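# Speaker notes: "Do You Need to Set the Table?"

Pritside evening talk, August 9, 2020. Slot is 30 minutes. Leave ten for arguing. 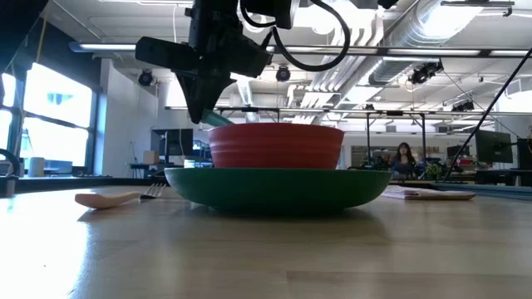

*Slide 1. Red bowl on a green plate, fork left, napkin right.*

**Opening**

- Leave the slide up while people sit down. Say nothing about it yet.
- Ask who ate at a laid table this week. Then ask who ate standing up. 
- My position: most table-setting advice is decoration with a rule book attached. I'd like to be talked out of it, and so far I haven't been.

**The plate under the bowl**

Point at the green plate. The usual claim is that a plate under a bowl "frames the food." Does it? It catches drips and gives you somewhere to park a spoon. Those are decent reasons and I'll grant them. The framing business I don't buy — I have eaten a lot of soup and never once noticed its frame.

Color: red on green is supposed to be a bad idea outside December. I think it looks fine. Pause, let them disagree.

**The fork**

Fork on the left, says every guide. This one is on the left but lies at an angle, tines up toward the plate. Ask the room if that bothers anyone. Somebody will say yes. Ask them what goes wrong at dinner because of it.

(If they bring up left-handers, good, go with it. I'm skipping the history of the fork. I have read three versions and they don't agree.)

**The napkin**

Folded cloth, right side. Old rule says left, newer rule says wherever. When a rule can move across the plate and no meal suffers, I start to wonder about the rule.

Cloth against paper: the Gondlow leaflet says a cloth napkin is good for 100 washes. No source given. Mine get stained long before that. Read the line out loud, then move on.

**The Kamata survey**

- 863 people asked, and the headline was that a set table makes for a "better meal."
- Better according to the people who set it. They weren't asked what was on the plate.
- Do NOT get dragged into the percentages. I lost the July crowd that way.

**What I'd keep**

Something under a hot bowl. A napkin within reach. Enough room for elbows. The Drendero starter set costs 50 dollars and I can't see what it adds to that, except more to wash.

**Questions**

Someone will ask about kids and manners. Fair point, and my weakest spot. Say so. Back to slide 1 for the discussion, and lights up before the coffee comes round.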